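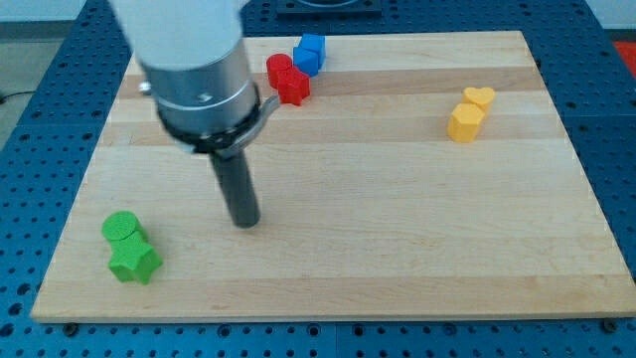 Colored blocks on a wooden cutting board.

Gondeck Undercards: round-by-round records of small-hall boxing

This repository holds records of 600 professional boxing matches from small-hall shows, mostly four- and six-round fights on the undercard. Results for fights at this level are easy enough to find. Round scores, knockdown times and late changes of opponent usually are not, and those are the main things recorded here.

The shows took place at two venues, the Gondeck Hall and the Orkmont Leisure Center. Each fight is one row in the main table. Rounds and knockdowns have their own tables and link back by fight number.

What's in the download

bouts.csv – one row per fight
rounds.csv – one row per completed round
knockdowns.csv – one row per knockdown

All three files are UTF-8, comma separated, with a header row. Text fields are quoted. Empty means unknown, and zero means zero. Please don't fill the blanks with zeros when you load the files, or you will end up with fighters who weighed nothing.

Columns in bouts.csv

bout_id – fight number, unique
show_id – show number, shared by every fight on the card
month – month of the show
venue – Gondeck or Orkmont
slot – position in the running order, counting from the first fight of the night
rounds_set – scheduled rounds
red_id – fighter in the red corner
blue_id – fighter in the blue corner
red_weight – weight in pounds at the weigh-in
blue_weight – same, blue corner
late_change – yes if either fighter came in during the week of the show
result – red, blue, draw or no contest
method – points, KO, TKO, retired, disqualified or blank
end_round – last round started

That makes 14 columns. Earlier copies had a column for ring size, dropped because it was nearly always blank.

Fighters appear as ID numbers only. The numbers stay the same across shows, so you can follow one fighter through the set. The key that links numbers to names is not published.

Columns in rounds.csv are bout_id, round, red_score, blue_score and deduction. Scores are on the ten-point system. Many of these fights were scored by the referee alone, and the referee's card gives a total without a breakdown. In those cases the scores in rounds.csv come from our own scorer at ringside and may not add up to the official result. We left the mismatches in.

Columns in knockdowns.csv are bout_id, round, clock, corner and ruled. The clock field is time elapsed in the round, in minutes and seconds. The corner field is the fighter who went down. The ruled field says whether the referee gave a count or called it a slip. Slips are included only when the scorer thought the call was a close one, so this is not a full list of slips.

How the records were made

A scorer sat at ringside or in the front row of the balcony and filled in a paper sheet during each fight. The sheets were typed up later and checked against the promoter's results list. Where the two disagreed on the winner or method, the promoter's list was used. Where they disagreed on the time of a knockdown or stoppage, we kept the time on the sheet.

Nine fights were stopped on cuts after a clash of heads. The rules for those depend on how many rounds have been completed, so the result can be a technical draw or a points decision on the rounds so far. A technical draw is entered as draw with the method left blank. A decision is entered as points, with end_round showing where the fight stopped. If you want to find these, look for points results where end_round is lower than rounds_set.

Known problems

Weights are missing for most of the early Orkmont shows. The weigh-in sheets were pinned up in the hall and taken down before anyone copied them.

The running order sometimes changed on the night. The slot column gives the order the fights happened in, which may not match a printed program.

A floater is a fight held back to fill a gap in the evening. We did not mark floaters, and some of the early slots that look odd for an eight-round fight are probably that.

Red corner is usually the home fighter and usually the ticket seller. Red wins far more often than blue. A model trained to pick winners from this table will learn to pick red, and it will look better than it is. We suggest reporting the always-red score next to your own.

One scorer covered most of the Gondeck shows and leaned toward busy fighters in close rounds. Keep that in mind before using rounds.csv to judge referees.

Versions

1.0 – first release, Gondeck shows only
1.1 – Orkmont shows added, bout_id renumbered
1.2 – late_change added, ring size removed
1.3 – November update, corrected corners on one card where red and blue were swapped throughout

If you are still on 1.0, don't merge it with anything newer. The fight numbers do not match.

Tools

The Rowbotham loader in the tools folder reads the three files and joins them. It expects the original file names. Brinano is a small script that prints a card in running order, handy for checking a show against a program. Neither is needed to use the data.

Uses

Fine for teaching, hobby statistics, and work on scoring or matchmaking at this level. The set is too small and too local to say much about professional boxing in general. Please don't use it to set betting prices, and don't try to work out who the fighters are – some had one fight and went back to their day jobs.

License and corrections

The files may be shared and changed for non-commercial use, with credit to Gondeck Undercards. The tools can be used for anything.

To report an error, open an issue with the bout_id and say where the correct information comes from. A program, a ticket stub with the result written on it or a local newspaper report will all do. Fixes go in with the next version.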